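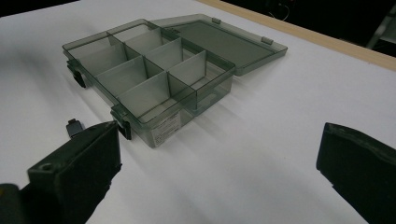

About us

Hi, and welcome to Zurow! We're a small robot learning lab on the second floor of the old Tapley building, and we spend our days on something most people do without thinking: opening, sorting, closing and putting away ordinary household stuff.

I started the lab because I was tired of robot demos that only worked on one object in one spot. Our main project is called Fevel. The idea is pretty simple to say (and took us ages to get working): a person does the task by hand with a hand-held gripper, the camera on the gripper records it, and the robot learns from those recordings. No joysticks, no programming every move. If you can pick up a pair of tongs, you can teach for us.

Organizer boxes are our favorite headache. See-through plastic is rough on cameras — the table shows through the walls, the dividers catch the light, and depth sensors mostly give up. So we collect a lot of it. Our current set has 2082 recordings across 111 objects, and 37 of those objects are clear or tinted plastic. I'm weirdly proud of that number.

What did we find? Mixing up the starting angle of the box helped more than adding extra repeats of the same setup. We trained 2 versions of the policy on the same number of recordings, one with the box always square to the table and one with it turned every which way, and the second did much better on boxes it had never met. Latches are still hard. The robot finds them fine but pushes at a bad angle, and I'd love to hear from anyone who has cracked that!

We share our recordings and training code with other labs through Rumia, our data library, and the next batch goes up in June. Students are welcome to come by and try a gripper for an afternoon — you'll get the hang of it fast, and your recordings go into the set along with ours. Drop us a line through the contact page and tell us what you'd like to teach.

Page last updated Nov 4, 2018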